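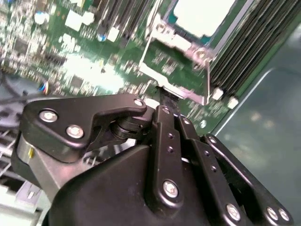
Purkitz is a small school and workshop for people who want to make powder horns, hunting pouches and flintlock parts the way they were made in the eastern counties before the Revolution. Harsh Sandhu started it in a rented garage in Mathias with one bench, a borrowed lathe and a box of raw cow horns that smelled exactly as bad as you'd expect. We love fasteners here, maybe more than we should. Silver hex-socket screws are a lovely modern answer to holding metal parts together, and you can buy them ready to go, but a lock screw for an 18th century style gun has a slotted head and a thread that may match nothing in the catalog, so our students learn to make their own. It takes a whole afternoon to get the first good one. People carry it around in their pocket for the rest of the week!

Horn work is still where most people begin. You pick a horn (Tươi Hồ keeps the bins and will happily talk you out of a bad one), scrape it until the light comes through, turn or carve a base plug, fit it with pegs and then start thinking about engraving. Tươi came to us from scrimshaw and has very firm views on map horns. She teaches lettering from original horns, wobbly capitals and backward Ns included, and she'd like you to stop using a ruler.

Loan Cao runs the lock bench. She was a tool and die maker before she ever picked up a flintlock, and her class on springs fills up first every time we open registration. You will forge, file, harden and temper a mainspring, and you will very likely break one. Loan keeps the broken ones in a coffee can and uses them in the lecture on what went wrong. Bring safety glasses that fit over your regular glasses if you wear them — the shop pairs are fine but they pinch.

Kiều Hoàng does leather: bags, straps, knife sheaths and the occasional shot pouch. She also looks after our pattern library, which started as a folder and now takes up the whole back wall. We have 2,208 patterns and tracings in it, taken from family pieces, private collections and a few very patient dealers. Students may trace anything in the library for their own use. If you have an old bag or horn at home and would let us draw it, Kiều would be thrilled to hear from you, even if it's cracked or chewed by mice. Chewed is often better, you can see how the thing was put together.

We moved to the Hodance building after outgrowing the garage. It gives us 3,460 square feet, a proper forge room with a hood, and windows on the north side, so the engraving benches get good even light all day. The floor slopes toward the loading door and round things roll. You get used to it.

Our newsletter, Skondora, comes out in January and again in the summer. Sơn Mai edits it and writes most of it too, including the long pieces on regional horn styles that people keep asking us to bind into a book (we're thinking about it). It goes to 2,000 subscribers and there's no charge. Back issues are on the shelf by the kettle.

A word on the work itself. Everything made here is signed and marked by the person who made it, on the plug, under the flap or inside the lockplate. We like contemporary pieces that look their age, and we do teach aging and patina, but the signature goes on first and it stays there. Please don't ask us to leave it off.

You don't need experience for the beginner classes. You do need closed shoes, a lunch and some patience with horn dust, which gets into everything. The shop opens at 8 a.m. and the coffee is usually ready a little before that. Visitors are welcome any time a class is running, just come in by the side door and say hello to whoever is closest.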